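Search products
Search
Enter keyword or item no.

Palance Checked Table Cloth, Item 1283

The Palance is a woven cloth for kitchen and dining tables. It is sold by the piece and comes hemmed on all four sides. The short sides measure 60 inches. Two lengths are kept in stock, and longer pieces can be ordered from our Nurneton shop.

Colors: grey and white, blue and white, plain oatmeal.

Wash at low heat with similar colors. Expect slight shrinkage the first time – the sizes listed are before washing. Do not bleach. Iron on the back while the cloth is still a little damp. Grease spots should be treated with dish soap before they go in the machine.

The cloth is not coated, so spills will soak through. For wood tables we suggest the Stostar felt pad, sold separately. It can be trimmed with ordinary scissors.
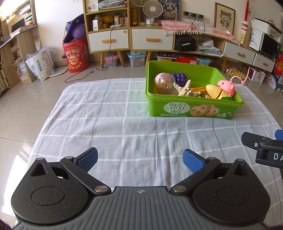
Matching napkins come in packs of 13 and use the same hem. Orders of 25 cloths or more get the trade price – write to Seren Probert at the Nurneton shop with the color and length you need. Unwashed cloths can be returned in their original wrap.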